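# Tuvow doorstep can pickup: is anyone getting paid for what they put out?

*Local Matters > Bins, Recycling & Refunds*

**nikola_kubiak**

I'll start by saying I was never keen on this. A flyer came in the letterbox in September, green leaf on it, "your cans, your cash, our legwork". You sign up, they send bags with a tag, you leave the bags by the door on your day and the refund lands in your account once it's been counted. Counted by them, in their shed, with you not there. That's where my eyebrow went up.

My partner signed us up anyway. First pickup went fine, or I assume it did, as I hadn't counted. Second pickup I did count, because I'm like that. 332 cans over two bags. No bottles, no cartons, nothing arguable. Ten cents each, so $33.20. They paid us seven dollars short of it.

We're not big drinkers, it's mostly soft drink and it piles up from people leaving one on every flat surface in the place.
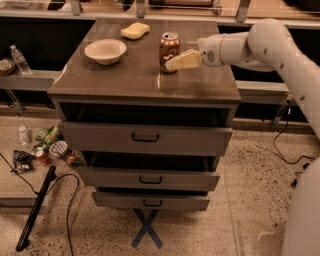 So I rang and asked where the missing ones had gone. The girl on the phone was perfectly nice and told me that "non-compliant items" are taken out before the count. I asked what non-compliant meant. She said it could be a number of things. I asked which number. She said she'd escalate it, and I've had an automated email since thanking me for my feedback.

The page on their site says refunds are "subject to verification", and there's no link on the word verification. I checked, on the phone and the laptop.

Has anyone else counted first? I don't want to hear that it's only seven dollars. I know what seven dollars is. If it's seven off me and seven off every other door in the street, it's a pretty good business.

---

**Tolera Seyoum**

Did you crush them?

---

**nikola_kubiak**

Some. Whatever fits the bag better. The flyer shows a family stomping on cans in the driveway so I took that as permission.

---

**Tolera Seyoum**

Then that's most likely your seven dollars. The machines at the depot read the barcode. If the barcode's folded in on itself it can't be read, and the can gets spat out or goes in the "other" pile. I've watched it happen for years at the one behind the hardware shop. People turn up with a wheelie bin full of pancakes and get stroppy with the kid on the gate.

---

**jross_westside**

Sorry but I don't buy that. Nikola isn't feeding a machine, a company is. They take the stuff in bulk. Plenty of depots do bulk by hand or by weight and they take crushed ones all day. So either Tuvow is tipping everyone's bags through a barcode reader (slow, can't see it) or they're weighing the lot and "non-compliant" is whatever they feel like that week.

And if crushing does knock you out, why is there a family doing it on the flyer?

I used to squash every one of ours flat. Habit from my dad, who had a wall crusher in the laundry and thought uncrushed cans were a sign of poor character. I still do it without thinking, and half of them end up flattened before they get anywhere near the bag.
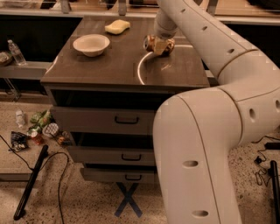 **Severyn Yurchenko**

Weight is the bit I'd be asking about. If they pay by weight then crushed or whole makes no odds, a can is a can. But they'll be using an average, and the average was picked by the people paying out. Put out a bag of the skinny tall ones, or the small mixer ones, and you're going to come out wrong in one direction or the other. I'd bet my left boot it's not yours.

I did their trial when it was still called Lirier. Same vans, same bags with a different sticker. Pulled out after two goes when I got paid the same amount to the cent both times, for two very different loads. I wrote to them. The reply said it was a coincidence.

---

**Tolera Seyoum**

It could be a coincidence.

---

**Severyn Yurchenko**

It could.

---

**G. Assefa**

I'm going to be the unpopular one. I've used Tuvow since they started in our area and I've got no complaint. I can't drive at the moment, the depot isn't on a bus line, and before this our cans went in the yellow bin and I got nothing. So if they shave a bit off the top I'm still ahead. It's a delivery fee by another name.

I also think people are a bit quick to assume someone's on the take. Counting 332 of anything on a garage floor is not an exact science. Was it counted twice?

---

**nikola_kubiak**

Yes it was counted twice.

And if it's a delivery fee I'd be happy for them to call it one! Put it on the flyer, "we keep a fifth". I might even still sign up. What I object to is being told I get the full refund and then having to guess at what came off. You can't compare it to anything. You can't say "righto, that's worth it to me" or "no, I'll drive", as you don't know what you're paying.

---

**G. Assefa**

That's fair. I'd like it written down too. I just wouldn't call it theft.

---

**nikola_kubiak**

I didn't call it theft.

---

**jross_westside**

I'll call it theft if it helps.

---

**Tolera Seyoum**

Can we go back to whether it's the crushing? It's testable. Do a bag of whole ones only, count it, see what you get. Then a bag the same size, all flattened. If the first pays in full and the second doesn't, you've got your answer and you can stop ringing that poor girl.

---

**Severyn Yurchenko**

A bag the same size won't hold the same number, will it. That's the point of crushing.

---

**Tolera Seyoum**

Same number of cans then. You knew what I meant.

---

**jross_westside**

One bag proves nothing anyway. You'd want to do it a few times. And I wouldn't tell them you're doing it.

Also empty them properly. We had a lot knocked back at the depot once for dregs and I reckon that was legit, it stank. Rinse, tip upside down in the sink, leave till morning. I'm a bit lazy about it and ours tend to sit about wherever they were finished, next to a bowl nobody's taken out to the kitchen either.
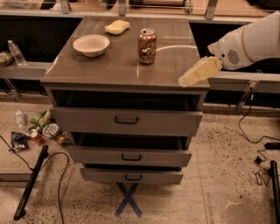
## Page 2

**nikola_kubiak**

Update for those who asked. I did Tolera's test, the first half of it anyway. One bag, whole cans only, rinsed, labels all readable. I wrote the number on a bit of card, took a photo of the bag next to the card and left it out Monday.

Paid in full. To the cent.

So point to Tolera, maybe. But I'd also been on the phone complaining, and my account presumably has a little flag on it now that says "counts". I'm not ready to give them the credit.

---

**Tolera Seyoum**

I'll take the point without the maybe, thanks.

---

**Severyn Yurchenko**

No, hang on, Nikola's right to hold off. You changed three things at once. Whole, rinsed, and they know who you are. Any of those would do it.

---

**G. Assefa**

Or they just counted it properly, which is what they do for me.

---

**Severyn Yurchenko**

Do you count yours first?

---

**G. Assefa**

No.

---

**jross_westside**

Well then.

On a related note, does anyone know what Brastix is? It was on the side of the van this week, where the Tuvow sign normally is. Same driver. I asked him and he said he just drives it. If that's a third name I'd like to know who holds the balance in everyone's accounts when the sticker changes, because ours doesn't pay out until it gets to a minimum and we've got a bit sitting there.

---

**Severyn Yurchenko**

When Lirier turned into Tuvow my balance carried over, in fairness to them. Took a while and I had to ask. I'd cash out what you can before you need to ask.

---

**nikola_kubiak**

The minimum is another thing. It was lower when we joined, I'm nearly sure of it, but the old page is gone and I didn't keep the flyer. If anyone has kept theirs could they have a look at the small print on the back? Near the fold.

---

**Tolera Seyoum**

Mine went in the recycling.

---

**G. Assefa**

I have one. It says "low minimum payout". No figure.

---

**jross_westside**

Of course it doesn't have a figure.

I'm going back to doing it myself. The depot over at Juhl Road has shorter queues if you go after three, you tip them in, the number goes up on the screen in front of you and you walk out with a docket. It's a pain in the neck and the floor's sticky but I can see the number. Happy to take a bag or two for anyone nearby who can't get there. Gemechu, that includes you, and you can count them first.

---

**G. Assefa**

That's kind. I'll still leave mine for the van this time, it's already tied up. Next lot maybe.

---

**nikola_kubiak**

Second half of the test goes out next pickup, all flattened, same number as the first bag. I've got my partner's name on the account for this one. Will post what we get.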